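Praltach (software)

Praltach is a control and planning package for pairs of robot arms that share one work surface. It takes in pictures from small cameras mounted near the grippers, decides which arm should move next, and sends joint commands to both arms from a single clock.

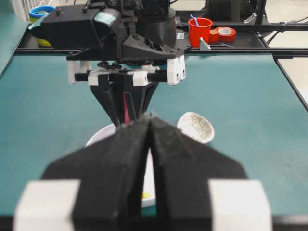 The package grew out of a scheduling tool written by Joon-young Yoo at Westum, a maker of benchtop automation. The first version could only move one arm at a time, with the other parked. Bimla Bhatt rewrote the core so that both arms are planned together as one machine with a single list of joints, and that choice still shapes everything in the software. Version 2 was released on 25 February 2019.

Design

Praltach is split into 3 processes: the watcher, the planner and the driver. They talk through shared memory, and each can be restarted while the others keep running, a wonderful thing to have when you are tuning a vision model late in the day and don't want to home the arms again.

The watcher reads the wrist cameras and keeps a running guess at where each object lies. A wrist camera gets very close to its subject, but the gripper's own fingers block much of the view. Praltach handles this with a finger mask, a stored outline of the fingers at each opening width. Pixels inside the mask are ignored, and whatever the other arm's camera can see is used to fill the gap. Masks have to be remade when finger pads are changed, and soft pads need a wider margin than rigid ones.

The planner searches for paths for both arms at once. By default it tries 4,000 random poses before giving up, and most tabletop moves are solved well before that. Its best-loved feature is the meeting zone, a small region where the usual minimum distance between the arms is relaxed so the two sets of fingertips can come close together for a handover. Outside the zone the full distance applies again. Yoon-hee Ok added the zone in April after users kept switching off collision checks entirely to get handovers to work.

The driver runs at 500 cycles per second. It smooths the planned path, watches motor current, and slows both arms together if either one falls behind.

Tools

A viewer called Miltside comes with the package. It replays a logged run with the camera pictures, the finger masks and the planned paths laid over each other, and it can step back one cycle at a time. Many users first install Praltach just to get it!

Limits

Shiny or pale dishes can confuse the watcher under strong light, as the rim and its reflection get merged into one edge. Cables are not modeled. Support for a third arm has been requested often, but the shared joint list makes the search much slower with each arm added.

See also

Motion planning
Hand-eye calibration
Visual servoing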